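So, Greiferthread, weil ich seit April gefragt werde, ob sich der Umstieg vom Steta auf den Sidau lohnt. Kurz: weiß ich nicht. Lang: folgt.

Beide haben wir zuerst in der Simulation laufen lassen. Gleicher Arm, gleicher Controller, gleiche Aufgabe: Glas nehmen, Schüssel stehen lassen.

Das Datenblatt vom Sidau verspricht »bis zu 96 Prozent Greiferfolg bei transparenten Objekten«. Welche Objekte? Welches Licht? Welche Kamera? Steht da nicht. Ich habe nachgefragt und einen Prospekt bekommen.

Also selbst gemessen. 500 Versuche pro Greifer, Startposition jedes Mal leicht verschoben. Der Sidau lag vorn, aber so knapp, dass ich darauf keine Bestellung unterschreiben würde.

Simone Paiva hat sich dann die Fehlversuche vorgenommen. Die meisten haben mit den Fingern wenig zu tun. Die Tiefenschätzung sieht durchs Glas durch und hält die Tischplatte für das Ziel. Da kann der Greifer noch so schön sein.

Und bitte, Glas in der Simulation ist ein freundliches Material. Kein Fingerabdruck, kein Kalk, keine Spiegelung vom Deckenlicht, wenn man sie nicht selbst einbaut. 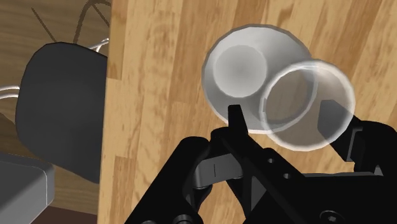

Was mich am meisten stört: Die Reibwerte kommen beim Sidau vom Hersteller, beim Steta haben wir sie damals selbst bestimmt. Das ist kein fairer Vergleich. Rosângela Caldeira sieht das lockerer als ich, sie hat aber auch das Budget beantragt.

Mit unseren eigenen Reibwerten für beide schrumpft der Vorsprung noch mal. Dafür schließt der Sidau ruhiger, das gebe ich gern zu. Beim Steta zittert die Regelung kurz vor dem Kontakt, das kennen wir seit sechs Firmwareständen.

Nächster Schritt ist echte Hardware mit echten Gläsern aus der Teeküche. Bis dahin bleibt der Steta dran. Wer den Sidau schon real an Glas getestet hat: Rohdaten gern per DM, Werbevideos habe ich genug.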